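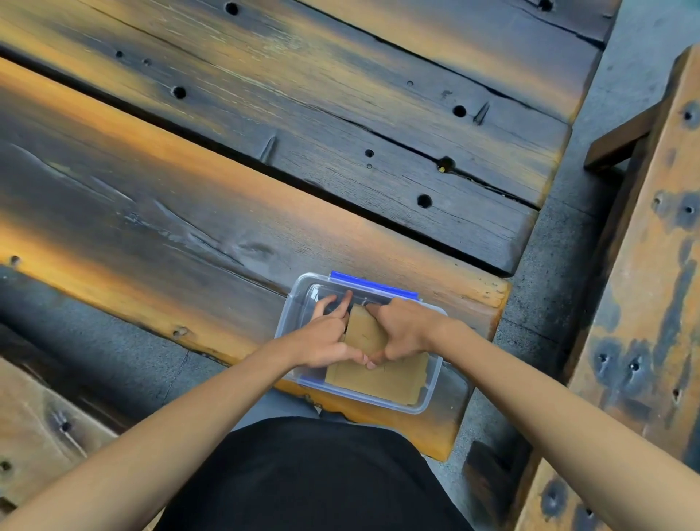
Cardboard going into a plastic container at the outdoor table.

My neighbor Vega Montes decided in March that our street would raise money for a well pump in a village called Mitudura, and that we would do it by walking. I like walking. I do it to the fridge all the time. So I signed the sheet before I read the part about pledges.

The goal was $2000. Vega had worked this out on the back of an envelope and announced it as if the envelope had insisted. I was put down for $200 of it, which meant asking people I know for money, a thing I have avoided since I sold wrapping paper in fourth grade and my grandmother ended up with all of it.

I started with my brother. He wanted to know if he could pledge by the mile, and I said sure, and he asked how many miles I thought I'd really do, and then he looked at my shoes. He put himself down for a very generous amount per mile. I took that personally.

The dentist's office was better. The woman at the front desk has a cousin who works on water projects, and she asked me good questions about who fixes the pump when it breaks. I had no idea. I called Vega from the parking lot and she had an answer ready - Nair, the group we were walking for, trains 2 people in each village and leaves them a box of spare parts. I went back in and got a pledge from her and one from a man waiting on a crown.
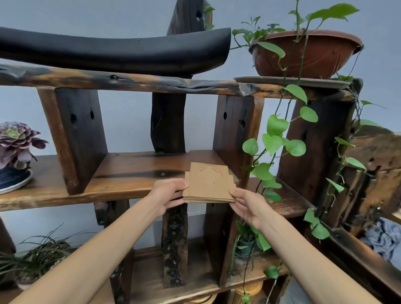

Stack of cut cardboard at the shelves.

The walk was on a Sunday, out along Hisutley Road to the reservoir and back. It rained for the first half. A kid on a scooter lapped us 3 times and collected more in loose change than I had in two weeks of phone calls, mostly by stopping in front of people and staring at them.

I did the whole route, by the way. My brother has been informed and is paying in installments.

We came in a little over the goal. Vega sent the money off on Monday and by dinner she was on my porch talking about a school roof in Vadisach and whether I owned a bicycle. I told her it had a flat. She said she'd bring her pump.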